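Recording teleoperated pick demonstrations in simulation

Dretutar documentation, tutorial 2
Written by Covadonga Nieto. Last revised March 19, 2023.

This tutorial covers recording a set of demonstrations by remote control in a simulated room, from pairing the hand controller to exporting the episodes. It assumes that Dretutar is installed, that the simulator starts without errors, and that you have finished the first tutorial, which deals with loading a room and moving the arm with the keyboard. The keyboard is adequate for checking joint limits. It is not adequate for demonstrations, because the arm moves one axis at a time and a policy trained on such data will do the same.

What you need

A workstation that can render the wrist view without visible stutter.
A six-axis hand controller with a trigger. The settings below were worked out on the Grondevix controller; other devices need their own scale values.
The Irnberg room pack, which contains the furniture and the loose objects used here.
Free disk space for 1000 episodes, if you intend to record the full set. Wrist images take up most of it.

Step 1. Pair the controller and set the scale

Connect the controller before starting the simulator. Open the Input panel, choose the device from the list, and press Pair. The status line changes to "tracking" when the pose stream is live.

Two scale values have to be set: translation and rotation. Leave rotation at its default. Reduce translation until a comfortable movement of the forearm takes the gripper across the work area and no further. Operators who set translation too high compensate by making very small hand movements, and the tremor in those movements ends up in the recorded actions.

Hold the clutch button to decouple your hand from the arm, move your hand back to a neutral position, and release. Practice this several times. Most bad episodes from new operators contain a jump at the point where the clutch was released while the hand was still moving.

Step 2. Check the wrist view

Switch the main window to the wrist camera. You will be working from this view for most of the task, so confirm that both fingers are visible and that the trigger opens and closes them in the expected direction.

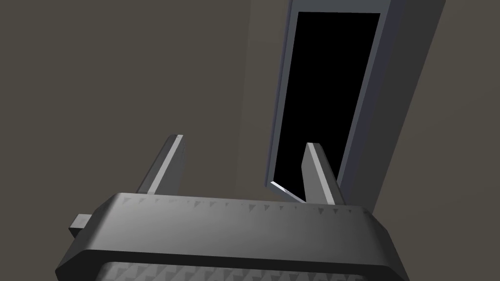

Figure 1. Wrist view with the fingers apart and nothing held.

Open and close the gripper fully, then stop halfway. If the fingers travel the wrong way, tick Invert trigger. If they reach the end of their travel before the trigger does, run the trigger calibration again.

Next, check the axes. Push the controller forward and confirm that the gripper moves along its own pointing direction. In the default mapping, motion is expressed in the gripper frame. A second mapping, in the room frame, is available under Input > Reference. Gripper frame is easier for approach and grasp; room frame is easier for lifting straight up. Choose one and keep it for the whole session. The mapping is stored in the session header and applies to every episode in it, so changing it halfway makes the earlier episodes wrong on export.

Step 3. Define the task

Each session records one task. Open Session > New and fill in the fields:

Task text: a short instruction in plain words, such as "pick up the painting and put it on the counter."
Target object: chosen from the object list for the room.
Success condition: object inside a region, object lifted, or manual.
Randomization: which objects are moved between episodes, and how far.

The instruction should be written the way a person would say it. Avoid object identifiers. Kulap Duangkaew, who maintains the Sitthichai task list, asks that color or position words be added only where two objects of the same type are present, and the exporter will warn you if the text names something that is not in the room.

For a first session, use the manual success condition. Region checks are convenient, but they pass any episode in which the object finishes inside the box, including those where it was pushed there.

Step 4. Record an episode

Press Reset to place the objects, then wait until the physics settles. The record button stays gray until all velocities fall below the threshold.

Start recording while the arm is still. Move toward the target in one continuous path, with the fingers already open by the time you are close. Line up the gap between the fingers with the narrow dimension of the object before you descend. Rotation near the floor is where most unwanted contacts happen, so finish it while there is still clearance.
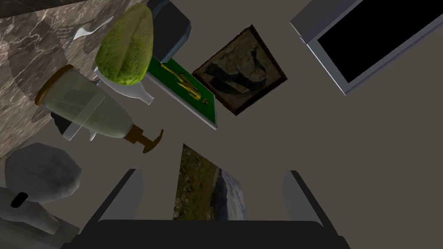

Flat objects need a different approach from upright ones. A finger that comes straight down on the face of a thin panel will press it into the floor, and the solver may respond by throwing it sideways. Come in at an edge with a shallow tilt, close on the thickness of the panel, and lift slowly until the far edge is clear. If the panel slips, open fully, back away, and approach again within the same episode. Retries are useful data, provided that the second attempt is deliberate. Discard the episode if you had to nudge the object repeatedly to get it into position.

Close the trigger at a steady rate. Snapping it shut gives a single large action value with nothing on either side of it, and the trained policy tends to close early.

Once the object is released, withdraw the gripper a short distance and hold still for a moment before you stop recording. Then mark the episode Pass, Fail or Discard. Fail keeps the data with a negative label. Discard deletes it.

Step 5. Work in clutter

Record the first 18 episodes with most of the loose objects hidden, using the Declutter slider. This gives you clean approaches and some time to get used to the depth cues in the wrist view, which are weaker than on real hardware — shadows are soft, and many surfaces carry little texture.

After that, return the slider to full. Objects that lie close to the target change the approach direction, and the data should show that. Do not clear a path by pushing other objects aside unless the task text asks for it. If the target cannot be reached without contact, press Reset and take a new arrangement.

Bottles and jars lying on their sides may roll when touched. Contact with one of these is not a reason to discard, but wait until it comes to rest before you continue.

Step 6. Review and export

Open the Review tab and play back the session at double speed. Look for the following:

Long pauses at the start. Use Trim to remove them.
Clutch jumps, shown as spikes in the action plot.
Episodes in which the target leaves the wrist view for most of the approach.
Pass labels on episodes in which the object was dropped.

Charoen Rattanakul's group at Irnberg trained on sets of different sizes for this task and saw usable grasping from some 70 reviewed episodes with one operator. Sets recorded by several operators needed more, mainly owing to differences in approach height.

To export, choose Session > Export and select the action format. Absolute poses are the default. Relative poses are smaller and work better if the arm base will be moved later. The exporter writes one folder per episode, with the wrist images, the joint states, the actions and the task text.

Known problems

The pose stream stops if the controller goes to sleep. Version notes from December describe a keep-alive option, which is off by default.

Resetting while the gripper is closed on an object can leave the object attached. Open the gripper first. Ezequiel Ibarra has a fix in review.

On machines with two displays, the wrist view may open on the wrong one and run at a reduced rate. Drag it to the main display and restart the session — moving the window alone does not restore the rate.

Corrections to this page can be sent to Gerrit Verbeke through the documentation tracker. Tutorial 3 covers replaying exported episodes on the physical arm.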